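The Tipping Shift

I got the job at Flakcombe because I was the only applicant who didn't ask what the robot was for. I'd been laid off from the bakery, I had a cold, and I just wanted to sit down somewhere with a radiator. Eckhard Wiegand looked at my form, looked at my shoes, and asked if I was easily bored.

"Very," I said.

"Good," he said. "The patient ones daydream and then the labels are wrong."

So that was me, a labeller. The arm had a go at picking something up, I pressed G for good or B for bad, and if it was bad I picked a reason off a list (slipped, missed, took two, hit the wall, other). Then it had another go. The target was 288 goes a shift, and all of it went off overnight to Mikkelsen, where a computer the size of a wardrobe was meant to be learning how to reach into a box without making a fool of itself. I never saw the wardrobe. I pictured it as a bit smug.

My other duty was tipping. After every 20 goes I had to stop the arm, take the pieces out and drop them back in so they'd land differently. You'd think anyone could do that. You'd be wrong! By the second week I had a style. Eckhard came down with a printout and said Mikkelsen had noticed that the pieces kept ending up at the front of the bin, close together, more or less side by side.

"Is that bad?"

"It has learned you," he said. "It goes to the front before it has looked. It is expecting you to be tidy."

I've been called a lot of things by my mother but never tidy, and I was so pleased I rang her at lunch. She said was it warm enough in there.

After that I tried to tip like other people. I tipped left-handed. I tipped with my eyes shut. I did one as my uncle, who throws everything, his coat, his keys, a trifle once. I did a run as Alois Thaler from the night shift, whom I'd never met, only I knew his handwriting from the log and it leaned over backwards, so I dropped everything from high up and let it lean. There was a note from him the next evening, stuck to the keyboard. It said, "Who has been doing me?"

I wrote underneath, "Sorry. Was it close?"

"Too much wrist," he wrote back.

We carried on like that for months. He told me about his allotment in Greten and the fox that had moved into it, and I told him about the bus from Bultstead and the woman who ate soup on it. In between there'd be proper log entries, which Eckhard read, so we had to keep them respectable. "Go 60, slipped, see also fox." He never mentioned it, though he did once ask me what sort of soup.
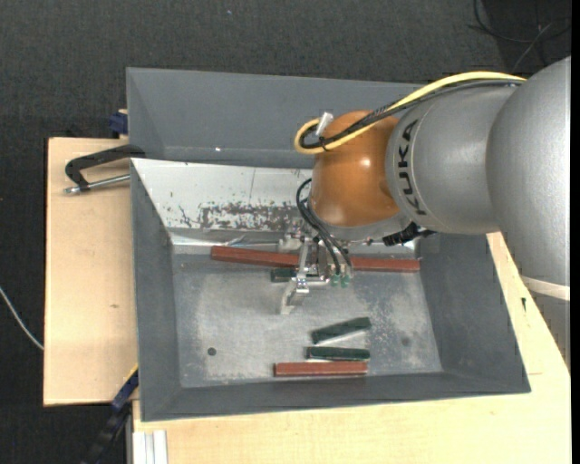 The awkward goes were my favourites by then, and I know you're not meant to have favourites. An easy piece out on its own in the middle taught it next to nothing, Eckhard said, and I could have told him that, because I'd started nodding off through them. I liked it when a green block lay tilted over another green one with a red-brown bar tucked along below, and the metal finger hung there above the floor of the bin pointing at something, and I honestly couldn't have said what I'd go for myself. I'd sit with my hand flat on the desk so as not to hit G out of sheer hope. I did hit G out of hope, once. I owned up in the log and Alois drew a small gallows next to it.

Then the arm got good, and that was the trouble. Bs went down to a handful a night, then 4, and then there was a shift when I pressed the same key from start to finish and went home with a sore finger and a feeling like the last day of term. Eckhard put the notice up on the door. Collection would finish on 2019-02-04, day shift last, thank you all, please return your mugs.

I'd never been there for a changeover. The bus didn't allow it. But on the Monday I let the bus go and sat on by the radiator with my coat on, and when it got dark a man came in with a carrier bag, a big slow man, much older than his handwriting.

"You're not on the rota," I said. "There isn't a night shift."

"I know," he said. "I wanted to see you do a tip."

So I took the pieces out and did him one, the ordinary way, my way, and they came down at the front, close together. He bent over the bin and had a good look.

"Tidy," he said, and got two leeks out of the bag and gave me the bigger one.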